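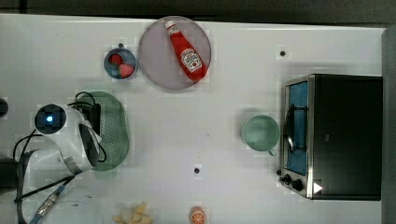 Strawberries in a blue bowl, with a plate and a ketchup bottle.

Raymonde Penner does not own a recipe box. She owns three shoe boxes, a dresser drawer and a filing cabinet she bought when the school in Rarnthorpe closed its front office. Between them they hold 3,656 recipe cards, most of them written by people she never met.

"I was a court clerk," she said when I visited in January. "I like paper that somebody had to fill in. A recipe card is a form, if you think about it. Name of dish, from the kitchen of, serves how many. And then people ignore the lines and write whatever they want."

She started with her mother's cards, which came to her in a bread bag. Her brother wanted them thrown out. Penner read them over one weekend and found that nine were for the same fruit jam, each with a different amount of sugar.

"She was changing her mind for years," Penner said. "The last one has less than half the sugar of the first. She never told us. We all thought we just didn't like jam as much anymore."

After that she began buying cards at estate sales, usually for a few dollars a box. Dealers mostly want the tin or the wooden box and are glad to sell the contents separately. She will not pay more than $30 for a lot, and she has walked away from some she still thinks about. One, in Calado, had belonged to a hospital cook and gave every amount in gallons.

The filing is done by family, not by dish. Each set stays in the order in which it arrived, even if the order makes no sense. Penner tried sorting everything into soups, meats and desserts in her first year and regretted it before she was through the soups.

"You lose the person," she said. "If somebody kept the meatloaf behind the birthday cake, maybe that was the birthday dinner. I don't know that. But once I move it, I can't even wonder."

Melaniia Tymoshchuk helps her with the cards in Ukrainian, of which there are now two full boxes. The two met at the library, where Tymoshchuk teaches an evening English class. She comes by with her laptop and types a translation for each card, which Penner prints and folds behind the original.

"The hard part is the measures," Tymoshchuk told me. "One woman writes 'a glass' for everything. My grandmother also said a glass, and she meant one particular glass. If you broke it, you had a problem."

They have cooked from the collection, though less often than people assume. Last year they made 14 dishes, and Penner keeps the notes in a school notebook. A cabbage pie was "good, too much pepper." A molded salad with ketchup in it was "as expected." A strawberry soup, served cold, was the one both of them have made again.

I asked how much ketchup there is in the boxes. Quite a lot, she said. It goes in baked beans, in meatloaf, on meatloaf, in a dressing for iceberg lettuce, and in one case in a cake that also has raisins. She has not tried the cake.

"People think these are all secret treasures," she said. "A lot of it came off the back of a can. They copied it by hand and put their own name on top. I don't mind that. They made it for their kids, so it was theirs."

What she looks for now are the notes in the margins. She has a card that says "Dad's teeth" next to a recipe for soft rolls, and another that says "do not give to Helen." A plain recipe for boiled beef has the weather written down the side, a line for every time it was cooked — rain, rain, first snow, hot, rain.

Families sometimes find her. Songül Başaran drove over last fall after a cousin recognized a name in a short piece Penner had written for the library newsletter. The cards turned out to be her mother-in-law's, sold with the house. Penner gave her the whole set and kept copies.

"She had not seen that handwriting in years," Penner said. "She read them standing up in my hallway. I asked her to sit down and she didn't hear me."

Penner has been asked more than once to put the collection online. She is not against it, but she wants someone else to do the scanning, and she wants both sides of each card included. The backs have phone numbers, bridge scores and shopping lists. One has half of a letter to a landlord about a water heater.

For the time being, anyone who wants to look can write to her in care of the Rarnthorpe library. She asks visitors to leave pens in their bags and to put each card back where they found it. Coffee is served in the other room.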